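Vernodico Wood Oil, 985 ml tin

I started making this in June for my own shelves and then people at the Stekstead market kept asking what was on them, so now it has a label and a page! It's a plain wipe-on oil for indoor wood - boards, shelves, small tables, drawer fronts, stool seats. Clear, low sheen, and it smells a bit like walnuts for a day or two.

Put it on with an old T-shirt, wait twenty minutes, wipe off what's left. Two coats is what I do at home. New pine drinks it up and may want a third (don't skip the sanding, I did once and had a fuzzy shelf all winter).

Batch 1116 is the one shipping now. It's a touch thinner than the last and I like it better. Orders go out from the Flarness workshop in the morning, and if you're near Stekstead you can pick up and save the postage.

Not for decks, floors or anything that lives in the rain. Lay used rags out flat to dry, please - oily rags in a heap can catch fire.

Questions about color are the ones I get most. The oil warms pale wood up slightly and leaves the grain easy to see, so if you like your oak on the light side, try the underside first. I'm fond of a pale tan board myself, with fine lines running along it like the one those pill bottles are standing on, and for that look I'd stop at one thin coat and let it sit overnight before you put anything back.
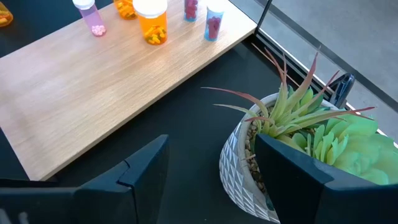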